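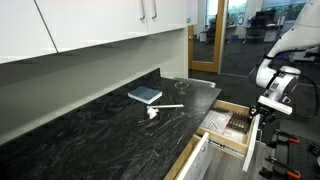

A blue book on the kitchen counter.

23 May 2024

I finished Hayley Furnival's history of the Haworth canal strike in April and have been meaning to write a few lines on it. I bought the e-book first, then went looking for a paper copy, as the maps are hard to read on a small screen.

The book covers the 14 months when the boatmen refused to carry coal for the Rindden company. Most older accounts treat the strike as a quarrel over wages. Furnival spends more time on the tolls and on who had the right to set them – a dry subject, but she handles it well. The chapter on the lock keepers is the best one. They were paid by the company and lived next door to the strikers, and their letters show how awkward that was.

I had two complaints. Chapter 10 repeats a lot of the opening, and the index leaves out several of the families. Roy Sowerby's older pamphlet is still better on names, if you can find it. Mine came from a library sale and is missing its back cover.

Next up is a short book on the Tremano grain riots. It runs to 100 pages and has no maps at all, so I will probably read that one on my phone.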